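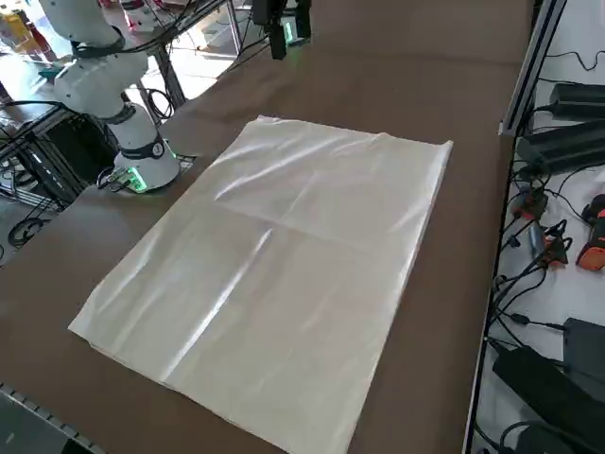 Dataset card

Nurkoddale Flat Sheets

Version of Jul 16, 2020. Maintained by the Wulside bench group, Lisunbridge.

Summary

Nurkoddale Flat Sheets is a set of 1000 recorded runs in which a two-arm station handles thin, flat, floppy things on a table. It was made to compare two sets of gripper fingers on the same arms, with the same controller and the same table. The items are plastic bags and cloth sheets. Both are hard to pick up from a flat surface, for different reasons: the plastic slides and shines, and the cloth bunches.

Each run starts with one item on the table and ends when the operator presses stop. Failed runs are kept and labelled.

Station

Two white arms are mounted at the far edge of a brown table, each with a black gripper whose fingers point down when the arm is at rest. Fixed cameras look at the table. Left and right are named from the robot's side, so the right arm appears on the left in views taken from the near side. Please check this before you train anything on the arm labels. We got it wrong in the first release.

The table covering is matte. A glossy one was tried and dropped, as the plastic could not be told from its own reflections. Highlights on the plastic itself are still there and we have not tried to remove them.

Fingers compared

Set A: the narrow fingers supplied with the gripper.
Set B: the Pillay fingers, wider, with a soft pad on the inner face.

Fingers were changed on both arms together. No run mixes the two sets. The controller gains were left alone when the fingers were changed, which is slightly unfair to set B, as these fingers are heavier.

Tasks

flatten: pull the item out until it lies flat
fold_half: one fold, edge to edge
fold_corner: take a corner and carry it across the item
pick_edge: lift one edge clear of the table and hold it

In fold_corner, one gripper pinches the cloth near its upper edge and lays a flap over the rest, leaving a diagonal edge. The other arm may stay out of the way with its gripper open or closed. Its state is recorded in every run. 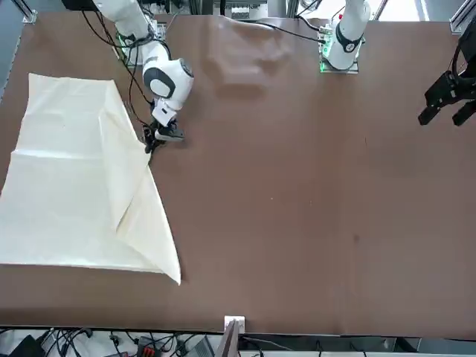
Files

runs/ holds one folder per run, with video, joint positions and gripper width
labels.csv has one row per run: task, item, finger set, result
calib/ holds camera calibration, done again after every finger change
splits/ holds the train and test lists

The result column has 4 values: done, partial, dropped, stopped. "Partial" means the item moved as intended but the final shape was wrong. Two people labelled each run separately, and they disagreed on 131 of them. Those rows carry both labels, and we suggest leaving them out of any score.

Known problems

Old fold creases show in both the plastic and the cloth. A model can learn to follow the creases and will then do badly on items that have never been folded.

Gripper width is noisy below 2 mm. Do not use it alone to decide whether a thin sheet is held.

Cables and power supplies beside the table are in view from some cameras. They were moved between sessions, so crop to the table if your model is sensitive to background.

Planned changes

A third finger set and thicker cloth are planned for October. Folder names and label columns will stay the same.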